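Flurum Drawer Kit: product notes
2025-02-09 — by Diane Charbonneau
2 min read

I've been living with the Flurum kit since September, and I still get a kick out of it! It's the furniture side of the Nimitero method: you teach an arm to open and close a drawer by learning the pull direction from touch, and you skip the hand-drawn model of the cabinet. 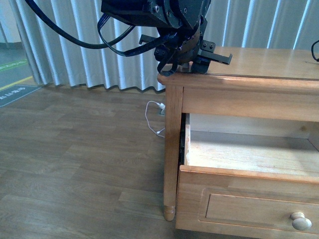

The method cares most about the first bit of travel. Once the fingers have the knob, the policy makes 2 tiny test tugs, reads the forces at the wrist, and guesses which way the drawer wants to slide. We like a round wooden knob for this (a bar handle gives away too much), and an empty drawer keeps the load the same from one run to the next. Ghislain Sandhu wrote the estimator and he's very fussy about that load.

So what do you get from it? In our tests a new drawer took 12 demonstrations, down from the much bigger pile we used to record for Drulley, our older setup. 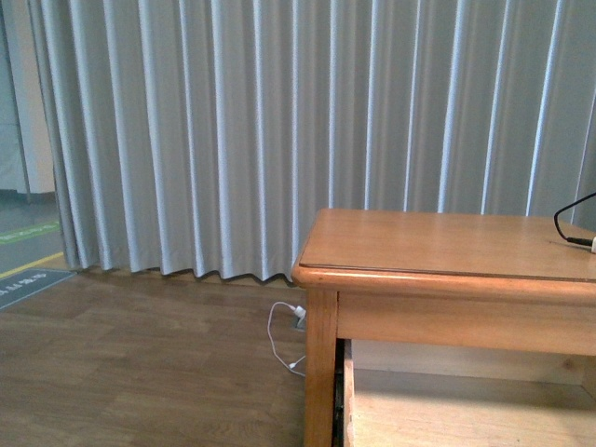
Those demos are short, too — 15 minutes covers the lot if you've had coffee. Training runs overnight on one ordinary desktop card, and I usually come in to a policy I can try before lunch.

Weak spots: sticky runners still fool it, and closing is clumsier than opening. Ghislain has a fix half written.
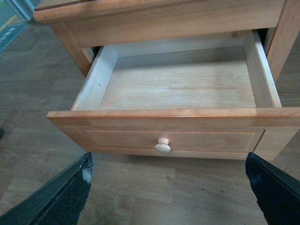
What's in the kit

Estimator code, the Chan logging tool, a sample set of demos and my setup notes (long, sorry!). Arm and furniture are up to you.

14 shares · 2 comments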